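Product Review: Stendwood 501 Work Table
Published 2020-11-08
Prepared for the Markel Office Furnishings Review

The Stendwood 501 is a fixed-height work table sold to schools, clinics and small offices. Our office bought it through the regular supplier, Malhotra, and kept it in daily use from February onward. Delivery was on schedule. The carton held the top, the legs, a bag of bolts and a printed guide in which steps 2 and 3 appear in the wrong order. Staff who followed the guide as printed had to remove the legs and begin again.

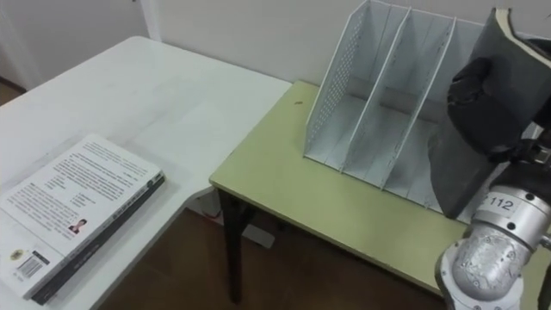

White and light green tabletops placed side by side.

Stability is good under normal desk work. Writing, sorting mail and typing cause no movement that would trouble the user. Leaning on a corner does produce a slight rocking, which was reduced after the bolts were tightened a second time. The feet are adjustable, but the range is short, and buildings with uneven floors may need separate pads.

The surface cleans well with a damp cloth. Ink from a ballpoint pen came off with mild soap. Marker did not, and a faint line remains near one edge. Buyers who expect heavy classroom use should order the protective sheet, sold separately.

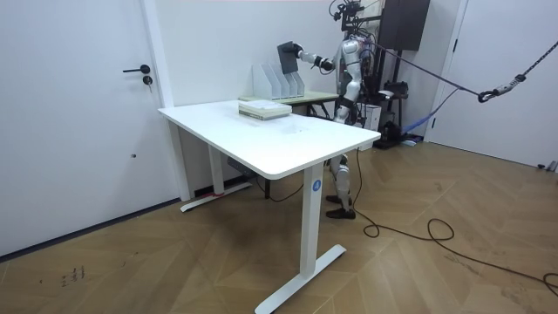 The main competing product is the Wetance desk, which costs more and carries a longer warranty. Its guide is clearer and its legs lock without tools. The Stendwood has the larger top and weighs 52 pounds, so two people should be assigned to move it between rooms.

The Stendwood 501 is recommended for offices that plan to leave their tables in place. Departments that rearrange rooms often should consider the Wetance. Replacement bolts may be requested from Malhotra in writing.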